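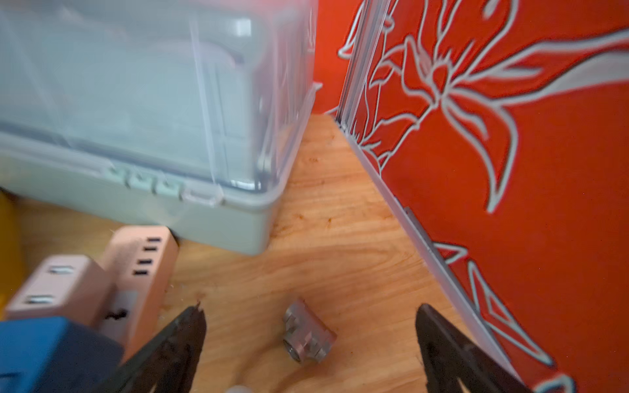
Fig. 8. Small grey part between the open fingers, next to the storage box.

2.4 Tidying a table of electrical items

The Irell two-arm station can attempt simple tidying. It is not yet a replacement for a person, and you should stay nearby while it works.

1. Unplug every power strip and adapter from the mains.
2. Spread the items out so that each can be gripped on its own.
3. Open both grippers fully.
4. Set the time limit to 300 seconds and press Start.

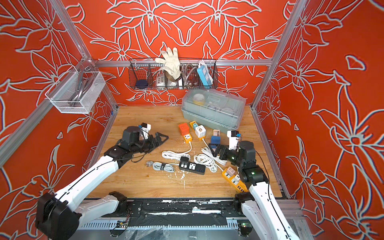 Plugs and socket cubes are the easier items. Coiled cables are harder — they bend when lifted and catch on whatever is next to them. If an arm misses the same item 2 times, press Pause and move the item by hand.

Note: Lids with latch clips are outside the scope of this task. Open the box yourself before you start.

CAUTION: Keep hands off the table while either arm is moving. If a cable snags, press Stop before you free it.

Error 446 means the time limit has passed. Clear it and repeat from step 3.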